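Textile Care Workshop, Notebook 3
Wednesday, March 12, 2025
Entry by Lorenz Kaufmann

Purpose: to compare the two wool detergents under consideration, Flundora and Wollow, before the household care leaflet is revised in June.

Swatches were cut from the undyed stock supplied by Rüegg. Each was soaked in 1000 ml of tap water at 30 °C for ten minutes, pressed between towels and dried flat on the mesh rack. No swatch was wrung. Starting width was 100 mm in every case.

Flundora: final width 98 mm. Slight stiffness along the cut edge. Rinse water clear after the second change.
Wollow: final width 97 mm. Softer to the touch, but a third rinse was required. The scent was still noticeable at the end of the afternoon.

The difference in width is too small to act upon. Č. Čierny has asked that the dose be halved for the next Wollow run, and I agree.

The 1972 edition of the leaflet recommends hanging knitwear by the hem. This advice should be withdrawn. Long sleeves in particular are to be dried and stored flat – see also the note on page 51 regarding shoulder distortion. 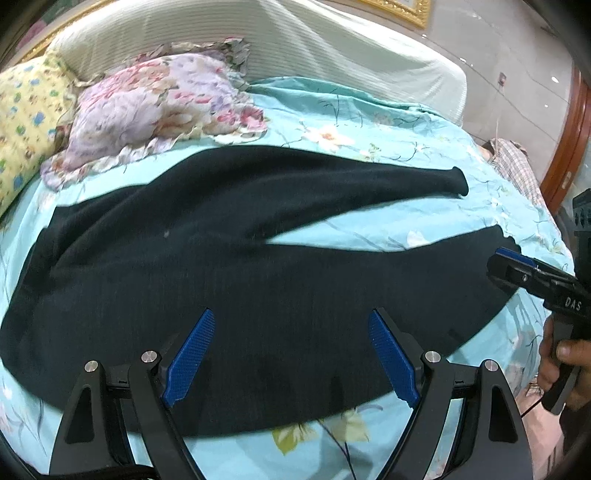 The wording on moth prevention remains open. Cedar blocks are mentioned twice in the present text and lavender once, with no guidance on replacement. Čierny will draft a paragraph.

Outstanding: repeat both runs with the Nuvmont merino; check the rack thermometer against the one in the dye room; reorder blotting towels.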